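Print | E-mail
Reading time: 1 min

Soap

Hedvika was late. Train to Rallis at 7:02, no, earlier, she'd written it on her hand and then washed her hand. Stupid.

Lavender bar, LUX down the face. Her mother's kind.
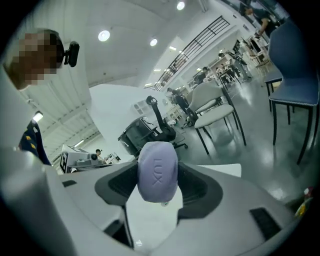
She'd left a note. Gone to Canasbridge – don't wait. Not enough. Tore it up, wrote it agian. Worse.

Luminița would find it. Would rinse the basin first, she always did, then read. 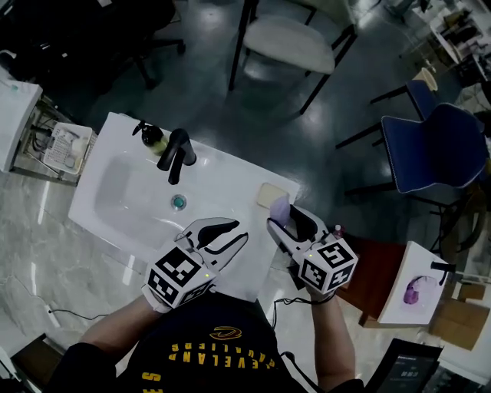

Coat. Keys. The sponge could stay were it was. Everything could.

Down the stairs then, two at a time, hands still smelling of home.

Related
The Saltik Ferry
134 Steps
A Room in Lurnar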